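3. Household waste and the small drinks container

3.1 Background to the survey area

The two districts covered by the survey, Grolimska and Clekholm, share one collection contractor but sort their waste in different ways. In Grolimska, each household puts glass, metal and paper into separate boxes. In Clekholm, a single mixed recycling bag is collected with the general waste and sorted later at the Sampaio depot. Earlier work by Pillai and Voyle had suggested that the mixed bag brought in more material overall, but that more of it was spoiled by food and liquid. That work did not look at drinks containers separately, and it was carried out before the deposit on glass bottles was dropped in Clekholm.

We were interested in drinks containers for a simple reason. They are bought often, emptied quickly and usually finished away from the kitchen, where most households keep their recycling. A tin of beans is opened, emptied and rinsed within a few steps of the bin. A drink may be finished in a bedroom, a garden, a car or on the stairs, and the container then has to be carried back. Studies of kitchen waste tend to miss this journey.

3.2 Method

A total of 420 households took part, drawn from both districts in proportion to the number of addresses. Each was visited twice, once in December and once in early summer. At the first visit the interviewer (Bhutto in Grolimska, Pasaribu in Clekholm) went through a short set of questions on shopping, storage and disposal. The household was then given a paper diary and asked to write down every drinks container emptied at home over 9 days, with the room in which it was finished and where it went next.

Diaries were collected by hand. Where an entry gave no room, it was coded as unknown and left out of the room totals but kept in the overall count. Entries for cartons and pouches were kept in a separate file, as neither district accepted them at the time. Refilled bottles were entered once, on the day they were finally thrown away.

The visits in early summer followed the same pattern, except that the interview was shortened. Households that had moved between the visits were not replaced.

3.3 Where containers were finished

The living room was the most common place in both districts, ahead of the kitchen. This held for cans and for plastic bottles. Glass was different: most glass bottles were finished at a table, usually with a meal, and went back to the kitchen with the plates. Bedrooms came third for cans, and the share was larger in homes with teenagers.

People living in flats reported fewer containers finished outdoors, as would be expected. They also reported keeping empties in the room for longer. Several told us that they waited until there was enough to be worth a trip to the bins, which in the taller blocks meant a lift or several flights of stairs. One respondent in Clekholm kept a carrier bag on the back of the living room door for this purpose and emptied it when it was full.

In the interviews, soft drink cans were often talked about as things that belonged to the living room, in the same way as magazines or remote controls. Figure 4 shows a can of this type in a computer-rendered interior with a carpet rug and wooden flooring.
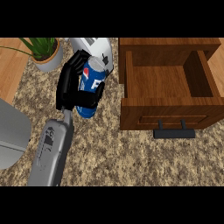 Figure 4. Soft drink can in a simulated domestic interior.

3.4 Where containers went next

Cans finished in the kitchen nearly always reached the correct box or bag. Cans finished elsewhere were more likely to go into a general waste bin, often a small one in the same room. More than 20 households had no recycling container indoors at all and carried everything straight to an outside bin; their diaries showed fewer mistakes than the rest, though they complained more about the weather.

The difference between the districts was smaller than we had expected. Grolimska households sorted more carefully once a can had reached the kitchen, but they were no more likely to bring it there. In Clekholm, the mixed bag was sometimes hung in a hallway or under the stairs, and homes that did this recovered more cans from living rooms and bedrooms. Yeoh reports a similar pattern for batteries and light bulbs, where the place of storage mattered more than the instructions printed on the box.

Rinsing was rare for cans in both districts. Most respondents did not think it was needed, and the leaflets from the contractor gave no advice on the matter until the second round of visits.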